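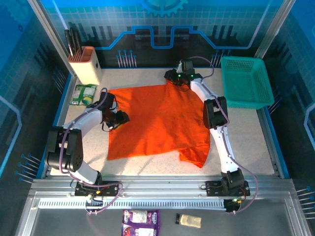
Changes to clothing and textile recycling at Prancombe

Residents are advised that the clothing and textile collection at the Prancombe Transfer Station will move to new premises on Kotian Road from 3rd October. The existing bays beside the weighbridge will close the evening before, and items should not be left there after that date.

Clean, dry clothing, bed linen and towels will be accepted in any condition, including garments with worn collars or missing buttons. Shoes must be tied in pairs. Doonas, pillows and carpet offcuts cannot be taken and should go in the general waste stream.

The service received roughly 3,000 kilograms of textiles last financial year. Wearable items are sorted for resale at the Plaka Street op shop — the remainder is cut for industrial rags.

Households without a car may book a kerbside pick-up of up to 10 bags, at a cost of $4 per bag. Bookings close at noon on the last working day of each month. Enquiries may be directed to Sharada Hegde, Waste Services, on extension 711.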